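We use cookies to make this site work better for you. Accept all | Manage settings

Where Does Paper Come From?

By the Plevum Kids desk
January

Look around you. Paper everywhere. Books, cereal boxes, tissues, the note from school you forgot to hand over. So where does it all start?

Mostly – trees. But you can't just slice a tree really thin and write on it. (People do cut thin sheets of wood, called veneer. Nice for furniture, bad for homework.) Paper is different. To make it you have to take the wood apart first, then put it back together flat.

What's inside wood?

Tiny threads. They're called fibers. Each one is like a very short, very thin drinking straw, and in a tree they are all stuck together with a natural glue called lignin. Say it: LIG-nin. Lignin is what keeps a tree stiff so it doesn't flop over in the wind.

Paper makers want the fibers. They usually don't want much lignin. So step one is getting the two apart.

Making the mush

Logs come in. Bark comes off. A big chipper chops the logs into chips, small enough to sit in your hand. Then the chips get cooked with chemicals in a giant pot, a bit like a pressure cooker, until the lignin lets go. Or they get ground up by machines, which is quicker but leaves the lignin in.

Either way you end up with pulp. Pulp looks like wet oatmeal. Do not eat it.

Pulp made from wood is brownish. For white paper it has to be bleached. For cardboard boxes nobody minds brown, so it often stays that way.

From mush to sheet

Now add water. Loads of it! The mix going into the paper machine is nearly all water with just a little bit of fiber floating about. It gets sprayed onto a moving screen, like a window screen but much finer. Water drips through, fibers stay on top. They land every which way and tangle up, and that tangle is your paper. 

Next it's squeezed between rollers. Then it goes round hot metal drums to dry. At the end it is wound onto a roll that can be wider than your classroom.

How do the fibers hold on with no glue? Good question. When they dry out they get pulled very close and stick to each other all by themselves. Get the paper wet and they start letting go again, wich is why a soggy paper bag drops your lunch on the floor.

Was it always trees?

Nope. People in China were making paper 2000 years ago, out of things like bark, hemp and old rags. Later on, in Europe, it was mostly rags too. Worn-out shirts, bedsheets, even ropes. Rag collectors went from door to door. Wood only took over in the 1800s, when everybody wanted newspapers and there weren't enough old shirts to go around.

And papyrus, from ancient Egypt? Close, but not quite paper. It was made from strips of a reed laid side by side and pressed. No mush, so it doesn't count.

Why is some paper shiny?

Coatings. Magazine paper gets a thin layer of very fine clay or chalk and then it's rolled until smooth. Light bounces off it evenly – shiny! Paper without all that polishing looks dull. The word for dull is matte.
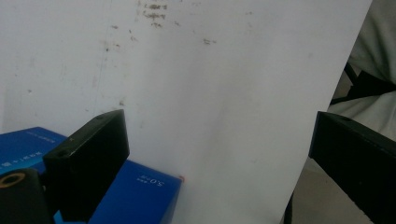
Paper can go wrong as it gets older, too. Leave a newspaper on a sunny windowsill for a week or two and see what happens. It turns yellow. That's the lignin again, reacting with light and air. Good drawing paper has hardly any lignin in it so it keeps it's color much longer. Damp is bad news as well, mold can grow on paper and leave spots.

Folding leaves a mark because you've bent the fibers and broken some of them. You can flatten a crease under heavy books but you won't get rid of it completly.

Can you use it again?

Yes! Old paper goes back in water, gets stirred to mush, the ink is washed out and off it goes to the screen again. But the fibers get shorter each time. After a few trips they're too short to tangle, so new ones get mixed in.

Try it yourself

Ask a grown-up first. Tear up old newspaper, small bits. Soak overnight in warm water. Mash it with a whisk or a potato masher. Spread it thinly on an old piece of window screen over a tray, press with a towel, leave somewhere warm. Could take a day or more. It'll be lumpy and gray and you can write on it, sort of. Felt-tips work best.

More from Plevum Kids
Why do onions make you cry?
How does a zipper work?
What is glass made of?
Why is the sea salty?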